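Work and Automation, Unit 4 handout: The robot joins the facilities crew
Instructor: Eskil Sæther

Read this before the seminar. It is two pages, and I can tell who hasn't.

Our case is Pella, a firm that furnishes and resets rental offices. It has 618 rooms on its books and a crew of 87. In March it began handing part of the reset work (picking things up, putting them where the plan says) to a two-fingered robot, trained in simulated rooms before it was let near a paying tenant's potted plant.

4.1 What the job was

A reset used to be one person with a cart, a floor plan and opinions. The plan said where each picture and plant went. The opinions took care of everything the plan got wrong, and were never written down, the usual fate of skilled work that looks easy.

In the simulated room, one framed picture hangs on the wall and another lies flat on the floor. A crew member would ask which one the tenant wanted up. The robot needs that answer in advance, from somebody, in a form it can use.

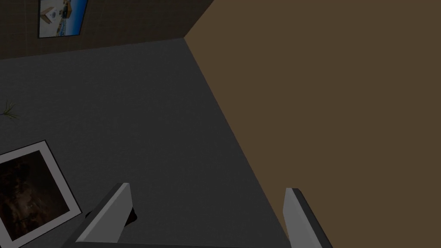 4.2 What the job became

Management's word was "freed." Crew members were freed from lifting and given to checking: reading the robot's log, approving placements, sorting out whatever it set aside as unclear. Pella's old job sheet had 2 boxes to tick. The new one is a screen, and the screen has tabs.

Three changes to look for as you read:

Pace. The person used to set it. Now the queue does, and the queue doesn't take lunch.

Skill. Knowing how a room should look still counts, but it has to be typed. Some of the best people on the crew turned out to be poor typists.

Blame. When a picture ended up crooked, you knew whom to tease. Now there is a form.

The practice runs also deal with plainer matters, such as coming at a corner where two walls meet with the gripper open and nothing in it. It's dull material – so is most work, which is why I assign it.
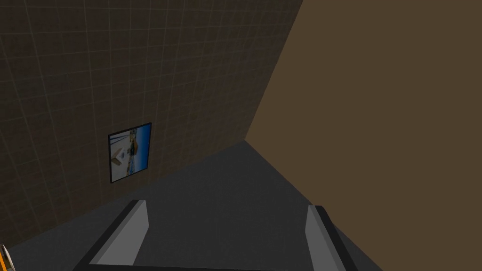
Who decides what the robot is allowed to leave for a person?
At Pella, the shift leads do, by setting the point at which the robot stops and asks. Set it low and the crew spends the day answering questions. Set it high and they spend the next day fixing things. The leads got this duty without a change in title or pay.

4.3 For the seminar

Bring a page on a task you have done for money. Mark the parts that were in the instructions and the parts you worked out yourself. Then say which parts you'd be willing to explain to a machine, and what you'd want in return.

Group B takes the Grotex case instead, same questions. Anyone who needs to swap groups should write to me by noon the day before.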